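I've come around to wide belts over loose dresses, and I want everyone I know to try one! My Ideck is soft brown leather with 13 holes, so it fits over a thick sweater in January and a thin cotton shift in August.
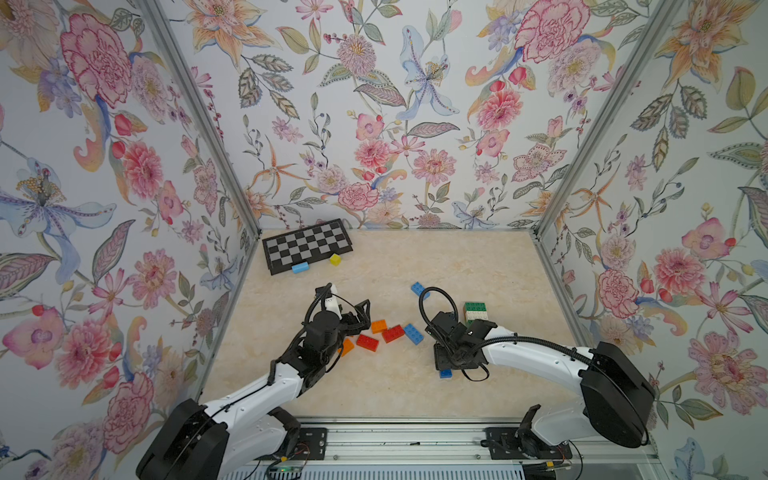

Pockets are the other thing worth fighting for. Drasside puts deep ones in every skirt it makes (my whole phone goes in, plus keys), and the skirts still hang beautifully. If a small label can manage that, the big stores can too. I'd happily give up a zipper for it.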